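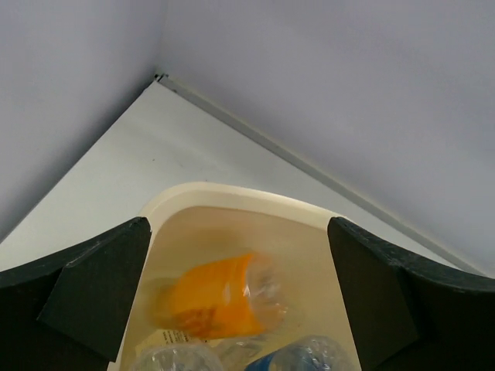 The Cullinane teachers wrote in October that sorting bottles was the first robotics unit in which their students argued over results and went back to check the log, and they asked that the class be kept on the spring timetable.

Progress Report to the Ziltitz Fund
Millport Student Robotics Project, second period

The grant supports an after-school course in which student teams program an arm to pick plastic bottles out of a shared bin. Ten teams are now enrolled, two of them from Cullinane.

Work completed. The teams recorded 2,245 pick attempts during the period. Of these, 1,367 ended with a bottle released in the correct tray. Crumpled clear bottles remain the main source of failed picks – the students' detection program finds labeled bottles far more readily. Two teams have begun labeling additional training pictures of clear plastic; 787 have been checked by a second student and accepted.

Changes to plan. The unit on conveyor timing has been moved to the final period. Teams needed the additional sessions for gripper calibration, and the instructors agreed to the change in writing.

Budget. Spending is within the approved amount. Replacement finger pads were charged to supplies. No transfer between budget lines is requested.

Next period. Teams will repeat the sorting trial with mixed bins and present their logs at the Vilalness student meet. Attendance records will follow under separate cover.

Print this page | E-mail this page
Millport Student Robotics Project – Contact – Back to top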